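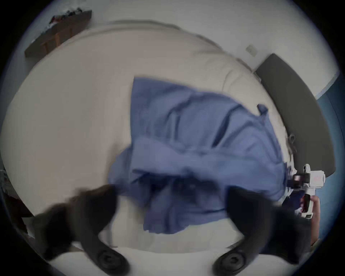
I do all my folding on the bed now. For years I used the ironing board, which is far too narrow, or the kitchen table, which always has crumbs on it however well you think you've wiped it, and then one January the heating went off downstairs and I dragged the whole lot up to the bedroom to keep warm. Never went back! A big flat mattress at knee height is the best folding table you'll ever own (and you've already paid for it).

A few things I've picked up along the way.

Strip it back first. Take the duvet and pillows off and work on the bare fitted sheet. A duvet is all hills and valleys and whatever you lay on it slides into the nearest dip. I like a plain white sheet for this as well, because you can see every stray sock and every bit of fluff.

Pull the fitted sheet tight at the corners before you start. If the sheet is rucked up, your folding will be too.

Deal with the crumpled things one at a time. I used to tip the basket out in a heap and then stand there feeling cross. Now I take one piece, drop it in the middle, find two corners that belong together and pull those out straight. The rest of the fabric mostly follows. Give it a good flap if it doesn't, then smooth from the middle outwards with the flat of your hand. Warm hands help, I swear.

Shirts go face down, buttons done up at the top and the middle (I skip the rest, life's short). Sleeves in, sides in, then up from the hem. Pillowcases I fold in half longways, then in thirds, with the open end tucked inside so they don't flop about in the cupboard.

Dark blues and navies want turning inside out before they go in the wash, and I leave them inside out until I fold them. Mine came up with a lot less bobbling once I got into the habit. Do your darks last on a white sheet, too, or you'll be picking lint off both.

On creases: if something has sat in the basket too long, mist it lightly and leave it spread out while you get on with the others. I've got a little 200 ml spray bottle from Drollholm that lives on the windowsill, plain water, nothing fancy. By the time I've done the towels the worst has dropped out. Deep ones across the front of a shirt still need the iron, sorry.

Big things like duvet covers are so much easier with a second pair of hands, one of you each side of the mattress. Agree which way you're folding before you start!

And put it all away before supper. I've slept next to a pile of tea towels more than once and they were on the floor by morning, so that was 17 tea towels to do again.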